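The Case for a Fairer Start Line

Running in this country has seldom been more popular, and the organisers of mass participation races are entitled to take some credit for it. Clubs that once struggled to fill a relay team now keep waiting lists. It is therefore a suitable moment to ask whether the arrangements at the start of our larger road races still serve the people who pay to enter them. In the view of this association, they do not.

The Plurnero 10K in August had 1,441 finishers. Entrants were placed in five starting pens according to a time they had predicted when they registered, in most cases several months before the race. No evidence was requested. The predictable result was that the second pen contained a number of people who were walking before the first drinks station, while others of considerable ability spent the opening 3 kilometres looking for a way past them. The complaints received afterwards came from both groups. Those who had been overtaken at close quarters found the experience unpleasant, and several said that they would not enter again.

It is sometimes argued that a road race is a public celebration and that any attempt to sort the field by speed will discourage newcomers. The association takes this argument seriously. Many members began as newcomers of exactly that kind. Yet the present system is hardest on the inexperienced, who have no reliable idea of what they can run and are given no help in finding out. A person asked to predict a finishing time for a distance never attempted can only guess, and most will guess in the direction of their hopes. 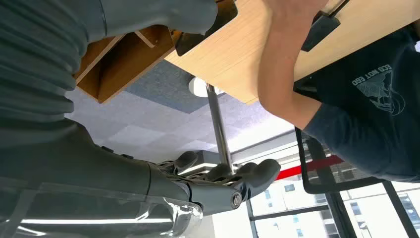
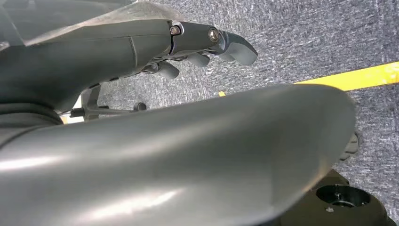 A better arrangement would begin with recent evidence of pace, supplied no more than two months before race day. For experienced entrants this could be a result from any measured course. For newcomers it could be a timed mile at a local track, offered free of charge on a weekday evening by the clubs that already hire one. Pens would then be divided by a tape strung between upright poles, slender chrome ones like the pole in the first picture or anything else that stands straight and can be moved quickly, and the stewards at each entrance would check the colour of the race number. The cost would be modest. The Sokura half marathon adopted a similar scheme two seasons ago, and its entry fee has risen by no more than those of its neighbours.

Rafsan Sikder, who has directed the Fandusine winter series for over 5 years, has expressed the contrary view at regional meetings. He holds that stewards are difficult enough to recruit without asking them to turn people away from a pen, and that an argument at the start does more harm to an event than a crowded first mile. There is force in this. The association would not wish to see any steward placed in a confrontation, and would accept that a runner who insists should be allowed through and the matter dealt with afterwards - by a note on the results, for example, or a lower pen the following year.

The second part of the problem is the published result. Most of our races now provide a chip time, measured from the moment a runner crosses the start line, but continue to award prizes by gun time. At the front of the field the difference is of no importance. In the age categories it matters a good deal. At the Cuypers Road Race this spring, a veteran's prize went to a runner whose chip time was slower than that of the woman placed behind her. Both had run honestly, and the rules had been correctly applied. The rules themselves should be changed, so that open prizes are decided by the gun and all age category prizes by the chip. Race information should say so plainly, on the entry form as well as in the final instructions.

None of these proposals requires new equipment on any great scale. Entry systems can already hold a recent result, and timing companies can already produce both sets of figures. Race directors who wish to try the evidence rule next season are invited to write to the association before their entries open, so that a common wording can be agreed and runners who travel between events are not faced with a different form at each.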